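Punley Robotics Club
Workshop and Household Tips: Folding Laundry with a Two-Armed Robot

The following advice has been prepared for members of the Punley Robotics Club and for families who assist with practice at home. It covers the folding task set for the Barnmont student challenge, in which each team must have its robot fold a T-shirt on a flat table. Much of it applies equally to folding by hand, and members are encouraged to try every step that way first.

Preparing the table

Clear the folding area before each attempt. Pens, tape measures and spare screws should be returned to their trays, as a cuff or hem will catch on anything left behind. Wipe the surface with a dry cloth. Household polish should not be used, because it makes the fabric slide and may leave a mark on light colours.

A plain, pale tabletop suits most practice garments. White shirts are the exception and should be kept for teams that have already managed a coloured one.
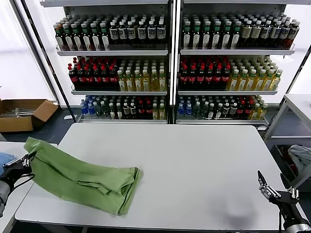 Photo: Punley Robotics Club, folding practice

Choosing and caring for practice garments

Each team is issued 5 garments at the beginning of term. Cotton that has been washed several times is easier to handle than new cotton, which tends to spring back along the shop creases. Remove pins, cardboard and swing tags. Garments with buttons, zippers or drawstrings are not accepted for the first round.

Practice garments should be laundered in cool water without fabric softener. Softener leaves a coating that alters the grip, and a program tuned on a softened shirt will often need to be adjusted again after the next wash. Dry flat where possible. Members who take garments home over the break are asked to return them by the first session of the new term, in the mesh bag supplied.

Starting from a heap

Teams usually wish to begin with a shirt already laid flat. This is permitted in November sessions only. From then on the garment is to be dropped on the table from elbow height and left as it lands. When working by hand, look for a hem before looking for a sleeve. A hem is long and fairly straight, and once two points on it are held apart the rest of the shirt will tend to follow.

Folding the sleeves

Bring each sleeve and shoulder in towards the centre of the body, keeping the outer edge parallel to the side seam. If the fold runs on a slant, open it and begin again. A slanted first fold cannot be corrected by the later ones, and it will show at the collar when the shirt is stacked. 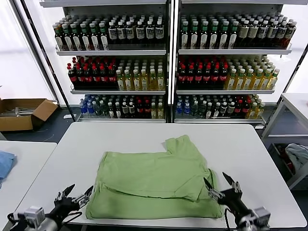 Kofler wrote to ask whether a slanted fold might simply be pressed flat by hand between attempts, as is done at home with the ironing. The rules allow a garment to be reset by hand only when the attempt has been declared over, and any pressing during a run ends that run. At home, of course, members may press as they please.

Lifting and laying

Lift only as high as is needed for the fabric to clear the table. A high lift lets the shirt swing, and it will come down with the layers out of line. Both arms should begin the lift together. Where one arm leads, even slightly, the shirt is drawn to that side.

Lower the leading edge first, then draw the remainder forward over it. Pausing for a moment before release gives the cloth time to stop moving. The Kukton team, which recorded 9 complete folds at the last regional meet, has kindly shared its release timing in the club binder.

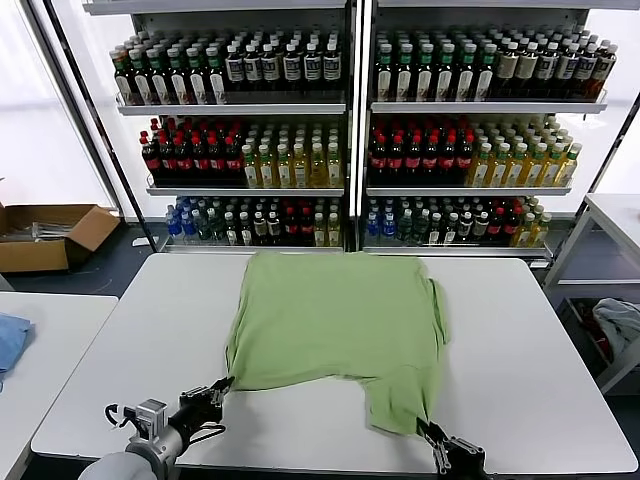

Working on a T-shirt with both grippers.

Checking the grippers

Fingers should be inspected before every session and again at the halfway break. Run a scrap of old stocking along the inner faces; if it snags, there is a burr that will also pull threads. Burrs are removed with fine abrasive paper, never with a file, and the dust is to be wiped away before the fingers go near fabric. Cables near the wrist must be free to move through the full turn of the joint without pulling tight.

Tighten finger screws by hand, a little at a time and in turn. Any screw that needs tightening twice in one session should be reported on the maintenance sheet under part number 2645, so that a replacement can be ordered with the next lot.

Food, drink and belongings

Snacks and drinks are welcome at the club but should be kept off the folding table during runs. Crumbs and grease transfer readily to cotton. Should a stain occur, blot it and apply a small amount of dish soap, leave it for almost 8 minutes, and rinse with cool water. Do not rub.

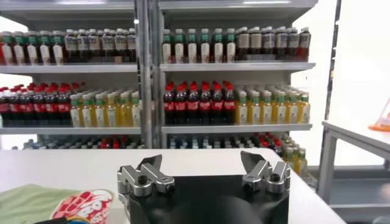 Finished garments are to be stacked with the folded edge facing the same way and no more than one team's allotment to a pile. Taller piles lean, and the lower shirts take on creases that affect the next day's practice. Before leaving, each team should switch off its arms at the wall, record its attempts and place the garments back in the mesh bag.

Corrections to this page may be left in the club binder.

Page last revised 20 December 2020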